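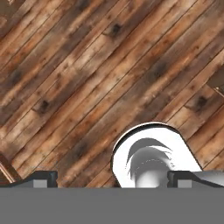
Why did I sign up for a sleep and breathing class at my age? Lucrezia De Luca talked me into it after I'd been awake at three for most of the winter.

Sun 20 April

Second session at Pedside this morning, 45 minutes on the mats. Arturo Zanetti teaches it and he talks so softly I nearly dropped off — which would have been a first! We breathed in for a count of four and let it out slowly, and my shoulders came down a good bit. I slept around six hours last night, so I'm hopeful. There are 12 of us, mostly worriers like me, and I like them all already. 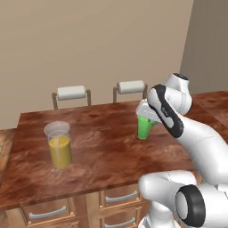 For next week

Write down my bedtimes. No coffee after lunch (ugh). Ask Arturo if the class runs into June, and call Lucrezia about a ride.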